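Chapter 5: Why Towns Grow Where They Do

I grew up in Harkley, and as a child I never wondered why it was there. It just was! Then one wet November I found an old map, and I've been hooked on rivers, roads and markets ever since.

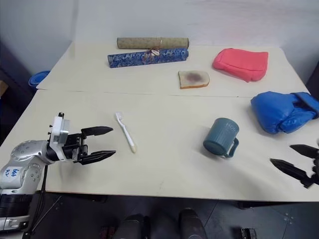

Take Lendell, which had 88 people until the bridge came - thirty years on it had more than 2000. We'll come back to that bridge a lot (sorry in advance).
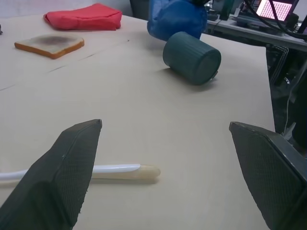
Fig. 5.2 A white object on a light beige wooden tabletop.

Before you read on, jot down what your own town is near.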